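March
By Lotte Cuypers

If you've been to the shop before you know the drill: I buy in old office desktops, take them apart, and sell what's good as a set. The Rankin kit is the one I get asked for most, so it finally gets its own page. It's a used black tower with everything you need to practice building a PC, and nothing in it you'd cry over if you dropped it (I have dropped plenty).

You get the tower with its power supply and motherboard, the processor, memory, a hard drive and a small bag of screws. I also put in a printed sheet of steps, which my sister laid out for me and which looks a lot better than anything I'd have made! The kit ships in a Morska box with thick foam corners. Please keep the box, it's the only one I've found that survives the trip back if you want to trade up later.

Who buys it? Parents, mostly, and a few evening classes. One man ordered the kit for his father, born in 1966, who had always wanted to see what was inside these things. He wrote to me later that the pair of them had spent about 2 hours on the first build and then took it all apart again before dinner. That made my week.

A few practical bits. The towers are office machines, so the brand varies with what I can get, and right now a lot of what's on my shelves is Dell. Lay the case on its side before you start, with the open side facing up, and give yourself more table than you think you need.

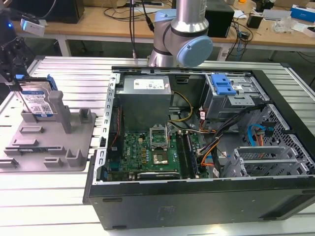 The processor is the part people get nervous about, and fair enough. Lift the metal bracket on the socket all the way, line up the corner marks, and let the chip drop in under its own weight. Don't push! If it isn't sitting flat, pick it up by the edges and try again. Memory is easier, you just need a firm thumb at each end.

Scuffs and old stickers come with the territory. Spare screws are in the Trarkier pouch, sold separately.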